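Visite de la filature Ivach, site de Sallville

Compte rendu de la journée portes ouvertes de septembre

L'accueil se fait côté expédition, par la cour pavée, et non par l'ancienne entrée de la rue. Inscription sur place, badge, chaussures fermées obligatoires, bouchons d'oreille distribués à la porte de l'atelier. Les groupes partent toutes les heures à partir de 9 h. Le nôtre était conduit par Angus Morrison, responsable de la préparation, en poste à Sallville depuis l'arrêt du site de Driltthorpe.

La filature travaille la laine cardée, principalement pour le tapis et le tissu d'ameublement. Elle ne lave pas : la matière arrive dégraissée, en balles pressées, avec une fiche indiquant la finesse, le rendement et le taux de matières végétales résiduelles. Les balles sont stockées sous abri, par lots, et ouvertes la veille du mélange pour laisser la fibre reprendre du volume.

Premier atelier : le mélange. La laine passe dans un loup, où elle est ouverte puis ensimée par pulvérisation. L'ensimage est une émulsion d'huile dans l'eau dont le dosage varie selon le lot. Trop faible, la fibre casse à la carde et l'électricité statique fait monter le voile ; trop fort, les garnitures s'encrassent. M. Morrison indique que le réglage reste fait à la main, au vu de la fiche et au toucher. Le mélange repose ensuite en chambre, dans une atmosphère maintenue humide.

Vient la carderie. Les assortiments sont au nombre de 3, dont 2 en marche lors de notre passage. Chacun comprend une chargeuse peseuse, un avant-train, deux cardes successives et un diviseur à lanières. Le voile est repris en travers entre les deux cardes, ce qui corrige les écarts de masse d'un bord à l'autre. Les garnitures du grand tambour sont rigides ; celles des travailleurs, souples, sont envoyées à l'affûtage chez un prestataire. Le bruit est soutenu et la visite de cette partie se fait presque sans commentaire. Il vaut mieux lire les panneaux avant d'entrer.

La filature proprement dite occupe le premier étage. Le continu à filer principal, de marque Dogar, produit du fil simple destiné au retordage. Les bobineaux de mèche sont posés à l'arrière, étirés légèrement puis tordus par l'anneau et le curseur. Les casses sont rattachées par l'opératrice, qui longe le métier en sens unique. Le titrage est contrôlé sur des échevettes de 200 mètres, pesées puis comparées à la consigne. Les écarts sont reportés sur un cahier conservé près de la balance. J'ai relevé plus de 599 lignes sur le cahier en cours, numérotées, toutes paraphées.

Le fil est ensuite vaporisé pour fixer la torsion, bobiné, épuré, puis retordu à deux bouts. La teinture est sous-traitée, sauf pour les petites séries d'échantillons. L'eau de l'autoclave est récupérée et sert au préchauffage du bain suivant.

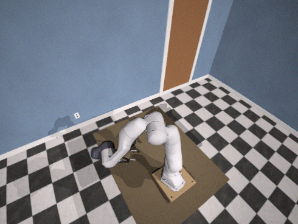
Sohail Hashmi

Le parcours se termine au magasin de fil, où les bobines sont rangées par titre et non par coloris. Ce classement surprend, mais les commandes d'ameublement sont passées au titre. Une table permettait de comparer un fil cardé et un fil peigné de même grosseur : le premier est plus gonflant et plus irrégulier, le second plus lisse, à fibres parallèles.

Deux réserves. La partie consacrée au retordage est expédiée en quelques minutes, alors que le défaut de torsion y est le plus souvent introduit. Par ailleurs, aucun document écrit n'est remis aux visiteurs, et les chiffres de production n'ont pas été communiqués.

Durée totale : deux heures. L'étage n'est accessible que par escalier. Stationnement possible derrière le bâtiment, entrée par le portail nord jusqu'à 17 h.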